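1st June - club bench, two-arm rig

Good session! Both arms homed on the first try, which hasn't happened since we swapped the left wrist cable. Ha-rang Ma rewrote the handoff script over the break (the one we're calling Jiltier) and it is SO much cleaner. One config file now, no more hunting through three tabs for the gripper offsets.

Started with the block sort, since that's what the Cirden round opens with. Same layout as on the practice sheet.
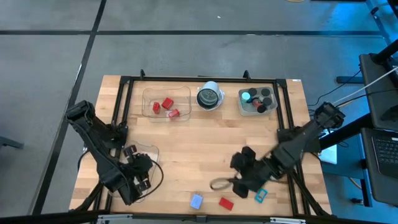
*Block sort layout, both arms over the table.*

Notes from the sort runs:

- approach height 80 mm feels right, keep it
- left arm still swings wide on the way back to the bin - check joint 2 limits
- red on light wood segments great, pale blue needs a lower threshold
- log file is at 2,486 lines and I only want the gripper events, so filter before saving

Ha-rang thinks the wide swing is in the planner and I think it's my limits. Loser re-crimps connectors.

Then on to bottles, which I've been wanting to try for weeks.

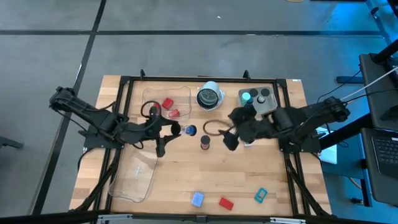 Bottle handling is worth a third of the points in the Konstantinidis task, and our old plan was to have one arm do everything. I'd much rather split the job. The left gripper can take the blue-capped bottle near the fingertips like this, leaving the right one to come in from the other side with the fabric on its gripper. The small red container with the black cap is next on the list, and I want the same grip pose for both if we can get away with it. Cable loop at the left wrist goes right over the edge of the clear tray, so add a clip there before we speed anything up.

Grip force setting was 852 in raw units. Try lower next time, in small steps, and write down EVERY value (me, I mean me).

To do before August:

- port Jiltier to the Sindness controller
- cable clip, left wrist
- ask for more time on the bench
- second copy of the calibration file, somewhere that isn't my laptop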